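Home Features Food Travel Archive Subscribe

The trouble with clearing a table is the brown paper. Cups have a destiny. Foil trays have, at minimum, a debate. But a wad of kraft paper sits there after lunch looking both recyclable and faintly guilty, and people will walk past it until July.

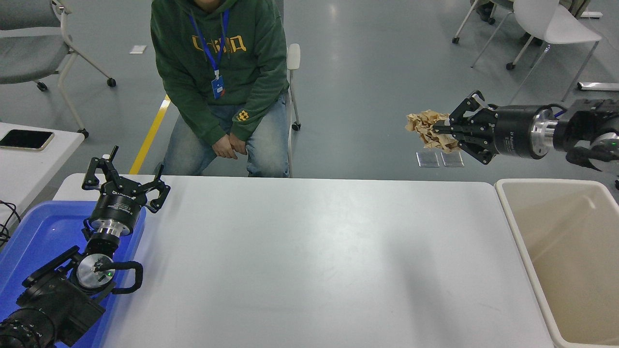 Joyce Mugo has watched this for years at Venckus, where 200 people eat at long white tables and leave a little of themselves behind. Her system is two bins, one blue and one beige, and a rule that fits on a sticky note: if you crumpled it, it's yours.

Her colleague Maxine Ruawai takes a darker view. She once logged 1,512 abandoned items over a single winter, and foil was the worst of it.
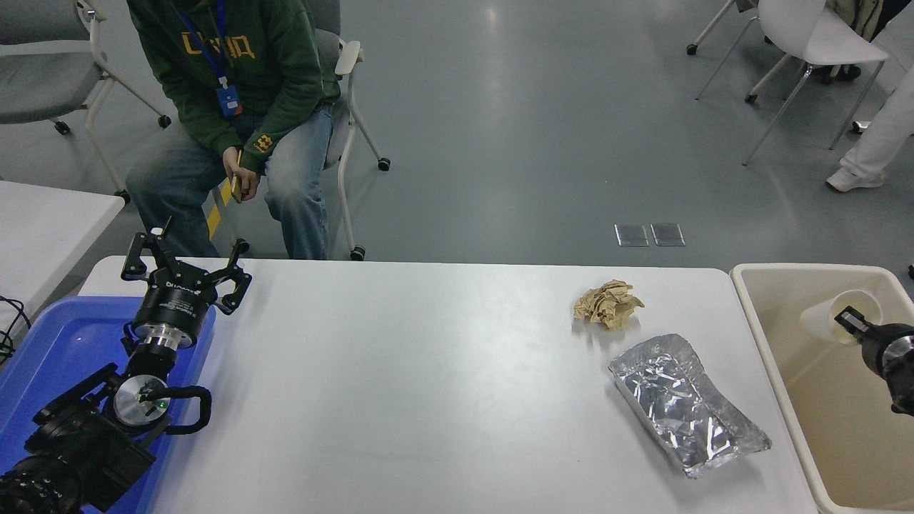

"People think foil is a kind of plate," she says. "They put it down and feel they've washed up." She would like it rinsed, flattened and gone by 2 p.m. She has been asking since the old cafeteria.

Mugo is more forgiving, except about paper.

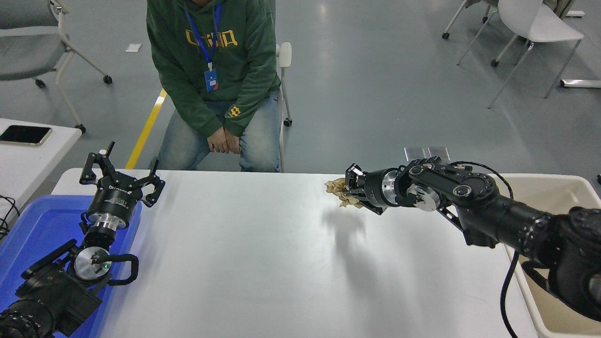 Grease decides it, she says. Clean paper goes in with the cardboard, and anything that has met a sandwich goes in the trash. Most of the arguments are over mayonnaise.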